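Bakden Braided Cord Keychain, Two-Pack - Review

The Bakden keychain is a flat braid of nylon cord on a steel split ring, sold in packs of two. I bought one pack in October and have carried the gray one daily. The other went to Chaimae Mahrous, who keeps it on a gym bag.

Braid quality is even. Both cut ends are melted and tucked under the last loop, and neither has worked free. The ring is stiff enough that adding a key takes a fingernail and some patience.

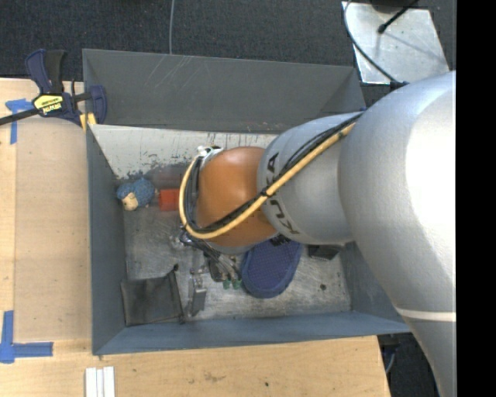

2 min read

Color has held on the face of the braid and faded slightly along the edges. The cord picks up lint. Hand washing with dish soap clears most of it - drying takes overnight.

The tag says 20 percent of the price goes to the Handuvville youth shelter. Bakden's product page repeats the figure but gives no yearly total. I wrote to ask and got a short reply from Valquíria Miranda with a total of $2,000 for last year.

Compared with the Hamdy version, the Bakden is thinner and sits flatter in a pocket. The Hamdy has the better ring. I would buy the Bakden again and swap the ring.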